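Cloths and Trays: the Caverley Kitchen Gallery

Small things from the kitchen table at Caverley, kept handy for wiping up and serving. The pink cloth is folded into a square, with the rolls stored in a clear rack beside it.
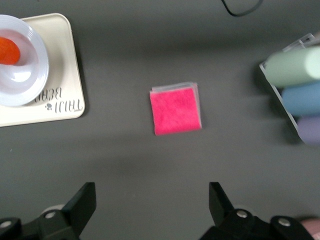

Colours on the table

Mint green on top, then blue, then lavender. The cream tray has rounded corners and holds a ribbed white plate.

More galleries
Plornuston pantry shelves
Sarnton laundry, before and after
Marty tea towels: 5 ways to fold
4 drawers tidied

We use cookies to remember your settings. Accept | Manage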